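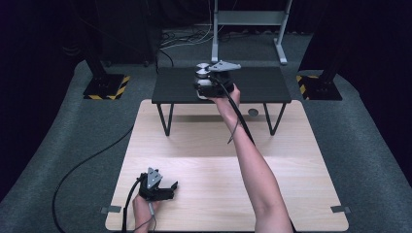
9/24/24, Ferolmont room, after lunch

Tabletop is still with us and is none the worse for it. Pale wood, rounded corners, the nicest thing in here by some distance, which says more about the curtains than the carpentry. Merja Heinonen wants it called the Wallin top in the log, so it is the Wallin top.

The little black table stays beyond the far side of it. I had doubts about the hairpin legs, as I have doubts about all hairpin legs, but 30 minutes of leaning on the thing produced nothing worse than a creak. The creak was possibly me.

To do:

- Tape the long black cable down. Grey carpet, black cable, and I still caught it with my foot — twice.
- Untangle the heap by the grey metal stand. Merja says leave it till November. I say it will have bred by then.
- Check the striped edging on the stand bases for lifting corners.
- Round dark thing on the floor under the small table: find out what it is, or who misses it.

Prakadden rang about the second carpet quote. 334 for the strip by the door, fitting extra. Told them the strip by the door can wait.

Curtains stay drawn for now. Trirken want the room back at 6, so anything not put away by then goes on the Wallin top, where Merja will find it and have views.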